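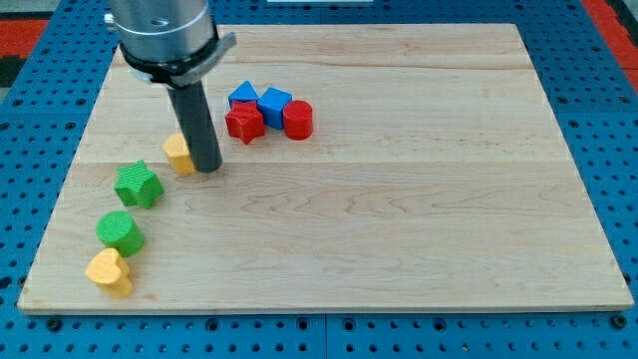
Blocks on the board, and an arm that has to push them where they belong.

I promised last time that I'd report back on whether any machine is ready to take over the dull jobs at home or on the packing floor, so I spent a day at Fankhauser, where Nighat Khattak runs the automation lab. Short version: keep your broom.

What they work on all day is pushing. The arm has no fingers, only a rod, and someone gives it an order like "bring the yellow heart over to the green star" and it has to work out the shove. I thought this was a bit silly until Nighat let me steer it by hand for 22 minutes. It's hard! Push a star a hair off center and it spins. Cylinders are worse. I knocked one clean across the board on my first go, and she was very polite about it.

Then I started noticing how much of my own day is exactly this. I wipe crumbs toward the edge of the counter, nudge the cereal boxes together so the milk fits, slide a stack of parts down the bench with my forearm while I'm talking to someone. None of it takes any thought, and I'd never have put it on a list of skills.

Nadiia Kuzmenko came over at lunch from Plundgate, where she manages the returns floor, and she was a tougher judge than me. Her people sort 2000 items on a busy shift - shoes, lamps, bath mats, things with cords hanging out - and she wanted to know what happens when the object is soft. Nighat said soft is still a bad day for them. Nadiia asked about something heavy sitting on top of something light, and got more or less the same answer (with a grin, at least). She did like that you can tell it what to do in plain words. She said training a new hire on the old Josska sorter takes her 5 days, and most of that goes on the menus.

So would I buy one? Not for the kitchen, no. For a bench where the same few shapes show up in the same spot, I'd think about it, and Nadiia says she would too if it could keep going through a full 8-hour shift without somebody standing next to it.

I'm going back in November, when the lab plans to start on dish towels. If you have a chore you'd like me to ask about, send it in - I already have socks from three of you.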